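Staged Delivery of Mobile Operating System Updates: Effects on Install Success and Battery Complaints
Student project report, Department of Computing, Ashworth
18 Aug 2019

14 shares | 3 comments

1. Background

Mobile operating system updates are normally sent to handsets in stages. A small share of devices is offered the new build first, and the share is raised over the following days if no serious fault is reported. The method is well known, but most student-level accounts of it stop at the server side. This project looked at the handset side: how the update client behaves between the first offer and the completed install, and what the user is told during that time.

The work was carried out with the Pemeo update client, which is used on a range of low-cost Android-based phones. The client was chosen for its plain text log, which can be read without special access to the phone. Builds were served from a test server set up in the Imville laboratory.

2. Method

Twenty handsets of the same model were reset to the same starting build. Each was given the same set of apps and left on the laboratory wireless network. Battery charge at the time of the offer was set to 80 per cent on half of the handsets and to 20 per cent on the other half. The update was offered in 2 waves, with an equal mix of charge levels in each.

The client checks the server at a fixed interval. When an offer is found, it downloads the package in the background, verifies the checksum, and then asks the user to restart. If the charge is below the threshold held in the client settings, the restart prompt is held back until the phone is connected to a charger. The threshold was left at its default value throughout.

Logs were copied from each handset after the second wave had closed. They were merged by device number and sorted by time using Cendov, a log viewer with a simple filter language. Entries written before the clock had been set from the network were discarded. These were easy to find, as they carried the default factory date.
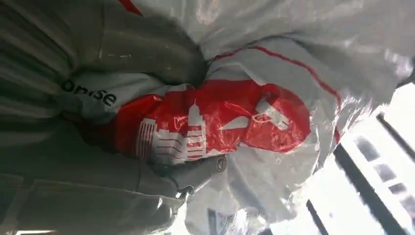 Three events were extracted for each device: offer received, package verified, and install confirmed. The interval between the first and second events was taken as the download time. The interval between the second and third was taken as the waiting time, and it includes any period in which the client held back the prompt.

3. Results

Of the twenty handsets, 17 reached the install confirmed event before the logs were collected. The remaining three had verified the package but had not restarted. All three belonged to the low charge group. Their logs showed the hold message repeated at each check, with no notice passed to the screen.

Download time did not differ clearly between the charge groups. It was longer in the first wave, when the server was also writing a full access log to a slow disk. Logging was reduced before the second wave, so the two waves should not be compared directly on this measure.

Waiting time was longer in the low charge group, as expected. The spread within the group was wide and depended mainly on when each handset was next put on charge.

4. Discussion

The hold on restart is a sound safety measure. A phone that loses power while the system partition is being written may not start again. The weakness found in this project is in the reporting. A user whose update is on hold sees the same settings page as a user with no update pending, and the server records both devices as "offered". An operator reading the server totals could take held devices for refusals and delay the next stage without cause.

A separate status for held devices would remove the ambiguity. The client already has the information, and the status field in the check request has unused values. A short line on the settings page asking the user to connect a charger would also be a small change.

5. Limitations

Only one handset model was tested, and the network was better than most home connections. No apps were in active use during the download. Battery complaints, named in the title of the original proposal, could not be measured in the time available, as the handsets had no regular users. The title has been kept for consistency with the approved form.

6. Further work

The test should be repeated with a patched client that sends the held status. The check interval should also be varied, as a longer interval may add to the waiting time after a charger is connected.

3 comments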